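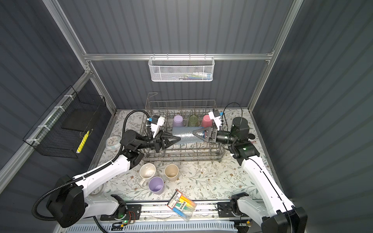 Cups, mug and dish rack on the flowered mat, Brendedthorpe, June.

Progress report to the Dodel fund: tidying the small items
Prepared by Inna Kuzmenko for Agnes Nyberg

You asked whether the grant of 3000 is buying a tidier table. My answer for this period is a cautious "in places".

The dish rack takes plastic cups well enough. My doubt is about everything else. The first picture has a clock lying face up to the left of the rack and a packet of coloured markers towards the front, and neither belongs with crockery. The white mug is stained brownish inside. Lev Levchenko's plan says mugs are rinsed before they go near the rack, but it gives no way of checking, and I would like one before we call that part finished.

We have spent 1000 so far, of which 310 went on storage. Nadiia Symonenko regards the storage as settled. I don't, yet.

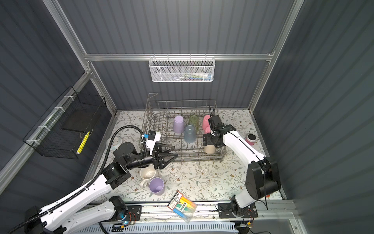 Household Skills Team, Alhassan Centre

Five cups are upside down in or beside the rack here, which is how the plan wants them. The beige one sits low at the front right corner, and I'd want a clear rule on whether that counts as put away. Lev says yes. The wording we sent you in the bid says "in the rack".

The white mesh basket on the back rail is a better idea than I expected, as it keeps toiletries off the mat. The black wire basket on the left wall is held on with cable ties. I have asked Liudmyla Pylypenko to price proper brackets from Esach.

Still open: a home for the clock, a home for the markers, and the mug check. Please hold the next payment until Lev has sent you all 3 in writing. I would sooner report late than report a tidy table on the strength of some cups.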